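Client wants the raw footage. All of it. What do you do?
Forum: Business & Working With Clients

dutchangle_dee
Posted Oct 25, 2021

OK I need a sanity check from people who do this for a living. I shot a two-day corporate piece for a company called Masik. They make office chairs, very nice people, great lunch. Interviews on day one, b-roll of the showroom and the warehouse on day two. I shot it, I cut it, they approved it after two rounds of notes, everybody's happy, invoice paid (on time!! I know).

Then this morning I get an email from their new marketing manager asking me to "send over the hard drive with the raws." Just like that. No mention of a fee, and it reads like she thinks I've been holding her coat for her.

My contract says one finished video plus two short cutdowns. It says nothing about raw footage either way, which I realize is my own dumb fault. It's 327 clips, and a good chunk of that is me finding focus, or the CEO asking if his collar looks weird.

Do I charge? Do I say no? Do I just send it and keep the relationship warm? They've hinted at another job in January and I'd really like to have it.

grumpygaffer
Charge. Next question.

slowpan_steve
I'm going to disagree with grumpy right off the bat, sorry grumpy. They paid for two days of your time. What were you going to do with footage of their chairs? Nobody else on earth wants it. I hand over everything on every job, I tell them to mail me a drive, and it has brought me more repeat work than anything else I do. The January job is worth way more than whatever you'd squeeze out of this.

grumpygaffer
And when their nephew cuts it together with a stock ukulele track and puts your name on it? I've had that happen. My interview, my lighting, and some kid put a star wipe in the middle of it.

slowpan_steve
So ask them to leave your name off. That's one line in an email.

Marnie_K
I'm in the middle on this one. I do mostly food and product stuff, and the way I handle it is that raws are a separate line on the quote from day one. Price is right there, they can take it or leave it. Most leave it. The ones who take it never complain, they saw it coming.

What gets people mad is a surprise. If the first time she hears about a fee is when she asks, she's going to feel like you're making it up on the spot, and to be fair you sort of are, lol.

My last one was for Herrero, a little sandwich place, and they did buy the raws. Their cook still texts me asking which clip is which. 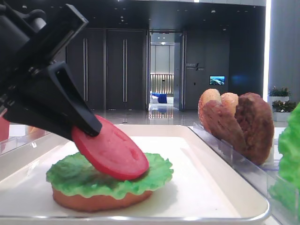
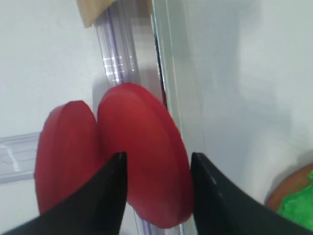
Anyway, the thing I'd do in your shoes is reply today, keep it friendly, and give her a number. Don't let it sit for a week while you stew. I have stewed. It made the email longer and meaner.

dutchangle_dee
I have already written the long mean one, it's in my drafts folder. It has the word "industry-standard" in it twice.

What kind of number are we talking, though? A percentage? A flat fee? I have no clue what's normal.

Marnie_K
All over the map. I do a flat fee for a small job plus the cost of the drive. I know people who charge a percentage of the original invoice, and I know one guy who charges the whole thing over again, and I don't think he's ever sold one.

hugo_leblanc
Hugo Leblanc here, I use my real name because I'm old. I was on the other side of this for 23 years, buying video for a company before I went freelance, so let me tell you how that email gets written.

New marketing manager starts. Somebody tells her to get all the assets in one place. She makes a spreadsheet, and she sends the same email to the photographer, the web person, the sign shop and you. She doesn't know what a raw is. She very likely doesn't want one. I would bet you a sandwich that if you call her up and ask what she's hoping to make with it, she'll say something like "oh, we want a few clips for social."

And then you've got yourself a small edit job. I can't tell you how many drives I had sitting in a cabinet that never got plugged in. I asked for every one of them!

grumpygaffer
Hugo's right and I hate it.

log_and_prores
Can we talk about who owns it, because slowpan is acting like it's obvious. In the US, if you're an independent contractor and there's no written agreement saying otherwise, it's usually yours. I'm not a lawyer, get a real one if there's real money involved, but "they paid for my days" doesn't automatically mean they own what's on the cards.

slowpan_steve
I didn't say it was the law, I said it was good manners.

log_and_prores
Good manners don't pay for storage.

slowpan_steve
How much storage are you people paying for?? I've got everything since I started on a shelf in my closet.

log_and_prores
One copy?

slowpan_steve
...

log_and_prores
STEVE.

boompole_bri
Sound person wandering in. Please, whatever you do, tell them what's on the audio. People do not know that a lav is hot between takes. I worked a shoot for a furniture rep called Sonder where the boss spent ten minutes between setups complaining about his own sales team, clear as a bell on channel one. The shooter sent the raws over without listening. Guess who the drive landed with? Sales.

If you send it, either go through it first or strip the between-takes stuff. And bill for that time, it's real time.

dutchangle_dee
Oh no. Oh no, I hadn't even thought of that. The CEO definitely said some things about a competitor while we were fixing the light behind him. Nothing terrible, but not a thing I'd want on a drive with my label on it.

That alone is a good reason to charge for prep, right? I'm not padding it, somebody has to sit there and listen.

boompole_bri
Yep. Call it "media prep." Everybody accepts media prep.

nightshift_ned
What did you shoot it on? If it's log they'll open it and think the camera was broken. I had a client call me in a panic over "the gray footage." I now send a little text file on the drive that says it's supposed to look like that, and they still call.

dutchangle_dee
Log, yeah. Hadn't thought of that either. This thread is making me feel great about myself.

Marnie_K
You could also offer graded selects. Pull the 60 best shots, put the look on them, export something that plays on a normal laptop. That's what I ended up doing for Lirkia when they asked, and they were thrilled. They never brought up the rest again.

grumpygaffer
Fine, yes, selects. But put a price on it. If you do it for free this time, you're doing it for free in January too.

slowpan_steve
I'd still throw it in for free, for the record.

grumpygaffer
We know, Steve.

dutchangle_dee
Update! I called her. Hugo, I owe you a sandwich. She wants clips for social, and "maybe something for the lobby screen." She asked me what a raw was. I told her about the selects idea and she said that sounded a lot easier, could I send a quote.

So I quoted a day and a half for picking, color and export, with the original files as an optional extra at a separate price, media prep included. She's running it past her boss. No idea if it flies, but she was super nice about it and she brought up January before I did.

Draft folder email has been deleted. Well, I saved a copy.

hugo_leblanc
Turkey on rye, please.

log_and_prores
Nice. Now go add a raw footage clause to your contract tonight before you forget. I've got one I can DM you, it's four lines. Steve, you're getting a DM too, about backups.

slowpan_steve
I bought a second drive an hour ago, leave me alone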